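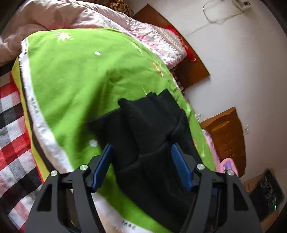 Nimwood Robotics Club: Spring Progress Report to the Pandmont Fund

Sunday, May 5, 2019

Dear friends at the Fund,

It has been a busy and very happy stretch since we last wrote to you in February, and I hope you will forgive me if this runs over the page you asked for (it usually does!).

Where the project stands

As you may remember, the students chose laundry as their subject this year, and they have stayed with it. Clothes are hard going for a gripper. A plain black garment heaped on a patterned blanket has no handle and no obvious edge to pinch, and the students have spent many evenings arguing over which fold the jaws should go for first. The ribbed blue pads on the inside of the jaws get a good deal of discussion too, and one pair of students would like to try a softer set over the summer.

The work is done at home as well as in the clubroom, on ordinary beds with ordinary bedding, and we are collecting 70 short practice runs for each kind of garment. Shirts and towels are finished. Dark clothing is still under way, and socks have been put off until fall, to general relief.

The club itself

We have 24 students on the list, and 3 of them will show the project at the Drarnham meet. They are nervous and excited in equal parts, and their poster is lovely.

Money

Of the 2000 dollars you granted us, most has gone to gripper parts and spare pads. What remains is set aside for the bus to Drarnham and a replacement charger.

With warm thanks from all of us,

The club leader, Nimwood Robotics Club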